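November, night shift, 22:40

Presberg dome open, sky clear but humid. Continuing the variable star run on field 602. Tshepo Radebe took the flats before dark and they look fine apart from one dust ring near the lower left, same place as last month.

Took 300 s exposures in V until the target got above 2 airmasses on the way down, then stopped. Guiding wandered twice. Both times I restarted it and lost one frame. Frames with trailed stars are marked in the log – don't stack them.

Quick look at the light curve: the dip comes earlier than Kgomotso's prediction. I checked the clock on the camera computer against the GPS and they agree. Thulani Mthembu wants the old Brornthorpe data reduced again with the same comparison stars before we call it a real period change. Comparison star C might be variable itself, so use A and B only.

Focus drifted as the tube cooled. Refocused at midnight and again at 02:15.

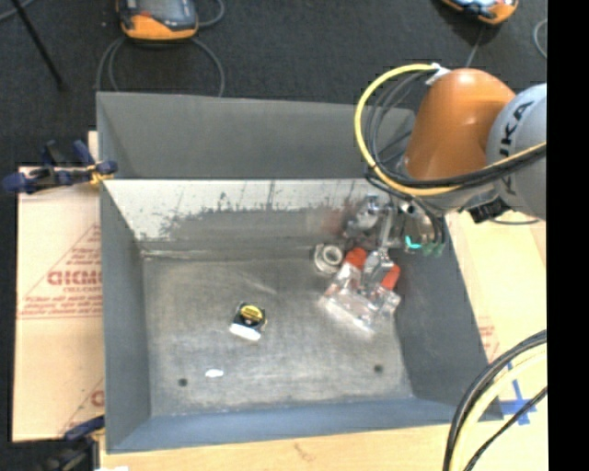 Why not go to 900 s and get better signal on the faint part of the dip?

The bottom of the dip is short, and at 900 s we would smear out the shape we are trying to time. Stay at 300.

To do: send reduced frames to Sibusiso, order desiccant, redo darks.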